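4.2 Recording a demonstration by remote control

1. Hold both Gestix hand controllers in the neutral pose and press Link. The arms copy you from now on, bad habits included.

2. Steer one gripper over the tray and pause before closing it.

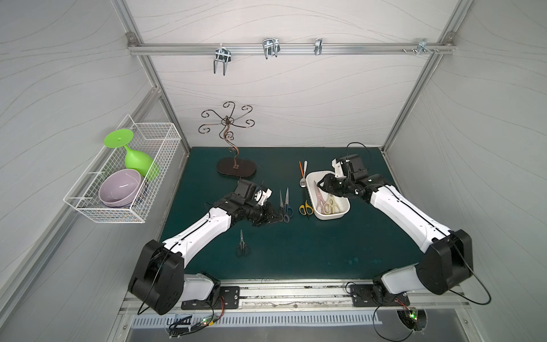
Figure 18. Scissors task, right gripper over the tray.

3. Pick up one pair, move it, let go, press Save. Fumbles may be kept; sulking should be trimmed.

Note: Takes shorter than 2 seconds are discarded.

CAUTION: Unlink before scratching your nose. The arm will try to join in.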